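Kids' drawing tablets left all over the dining table – where do yours live?

Posted in Home & Family > Tidying and storage
896 views

Cileck

We have three children and they each have one of those cheap LCD drawing tablets, the sort with a coloured plastic surround and a stylus that clips into the side. They get used most days, mainly in the hour before tea, and then they stay where they were dropped. Ours is a marble-patterned table and I am forever sliding tablets to one end so I can lay it.

I have tried a basket on the sideboard. Within a week it was full of post, hair bobbles and a bike lamp, and the tablets were back on the table. I also tried a shelf in the hall but the youngest can't reach it.

What I want to know is:

Where do you keep them so that children will put them back themselves?
Does it hurt them to be stacked on top of each other?
How do you stop the pens going missing? We have lost two since March.

I don't want to spend much. There is a bit of wall free next to the radiator, 60 cm wide, and a low cupboard that is full of board games.

Ziston

Magazine rack. We bought a second-hand one and stood it on the floor by the end of the table. The tablets go in upright, one per slot, and the children can see which is theirs from the colour of the edge. It takes up very little room and nothing else fits in it properly, so it doesn't fill up with post.

I would keep them off the wall by the radiator. I don't know for certain that the heat does any harm, but ours went patchy after a summer on a windowsill and I haven't left them anywhere warm again.

On stacking, the drawing surface works by pressure, so anything leaning on it can leave marks. Those clear when you press the erase button. What doesn't clear is a scratch. If you must stack them, lay them face to back with a tea towel or a bit of felt between, and keep keys and toy cars out of the pile.

For the pens, tie them on. Many tablets have a small hole somewhere in the surround for a cord. Use thin elastic cord, long enough for the pen to reach the far corner and no longer. A knot on its own slipped on ours, so I put a dab of glue on it. We did lose one before I got round to that, and the replacement was a blunt plastic knitting needle cut down and sanded, which has worked perfectly well. Don't let them use a biro.

Cletus

just put them in a drawer

Crăciun

I run an after-school club, and we have 11 of these tablets going round at any one time, so I have had some practice.

The basket failed because it was open and at adult height. Anything like that becomes the place for odds and ends. Clear half a shelf in your low cupboard and move the board games nobody plays to the top of a wardrobe. Then stand a plastic letter file or a dish rack on the shelf. A dish rack is better, the gaps are wider and small children don't have to aim. Ours is a plain wire one with the sharp ends taped over.
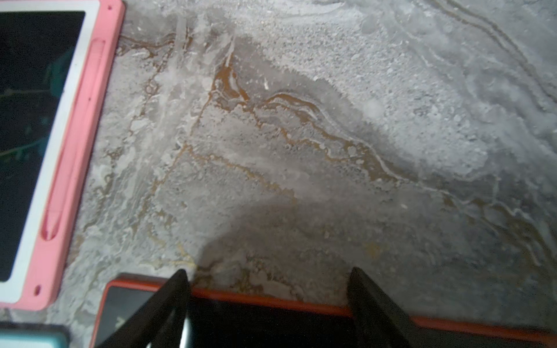 Do they need to be switched off before they are put away?
Most of the basic ones have no off switch, as the battery is only used when the screen is wiped, so you can put them away as they are. If yours has a lock slider on the back, push it across first, otherwise a knock against the button will clear a drawing somebody wanted to keep.

As for getting them to do it, we have a fixed time. At ten to five everything goes in the rack before coats come off the pegs. At home you could tie it to laying the table. It took almost 300 reminders, or it felt like it, but they do it now without being told.

One more thing about the table. Wipe it before the tablets come out as well as after. Crumbs and sugar get under the surround where it meets the screen and they are a nuisance to get out. A dry soft paintbrush does it. Don't spray cleaner straight on to the tablet.

Cileck

Thank you. I have moved the games and put a dish rack in the cupboard. The middle one has asked for hers to go at the front and there has been an argument about that, so I may end up labelling the slots. Elastic cord is on the shopping list.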